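Finger pads and linkage play, March

The right-hand gripper had been closing late on small objects. The encoder said the fingers were shut and the pads still had a gap you could slide a business card into. I log every session by grasp count, and the pair was at 3,246 when I stopped to look at it.

First suspect was pad wear. The blue pads are rubber and they polish with use. Once the texture goes flat, a small smooth object rolls out instead of stopping. I pulled both pads, washed them in warm water with a drop of dish soap, and let them dry overnight. Don't use alcohol. I ruined a set that way last year; they went hard at the edges and started to lift.

The pads were fine. The play was in the linkage. Each finger rides on black metal links held by round-head screws, and two of the screws on the right finger had backed out far enough to turn by hand. I took them out one at a time, cleaned the threads, put a small dot of medium threadlocker on each, and ran them back in until the link just stopped rattling. Then back off a hair. If the finger doesn't fall open under its own weight with the trigger released, it's too tight.

After that I re-zeroed the encoder:

1. Power on with the fingers fully open. Wait for the second beep.
2. Close on nothing and hold for 7 seconds.
3. Open, then close on the 23 mm gauge pin.
4. If the reading is off by more than half a millimeter, start over from 1.

It took three passes. Rozália Balogh, who wrote the Pimel logging script I use, told me to repeat step 3 with the wrist rolled ninety degrees, and that did show a small offset I had been missing. I added a second value to the config for it.

For the check I use fruit. Gauge pins tell you the zero is right but they don't tell you anything about how the pads sit on a curved surface.
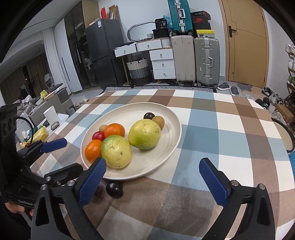
*Both grippers at the table, fruit plate for the grip check.*

I go from large to small and watch the gap reading on each close. The number should settle and stay put. If it creeps while I hold, the link screws get another look.

The check set is 257 grasps, same as before the repair, so the two logs can be laid side by side. I'll post the plot when I have it.

Still open: the cable on the left unit needs a proper strain relief. I have a Mészáros clip that might fit if I file down one ear.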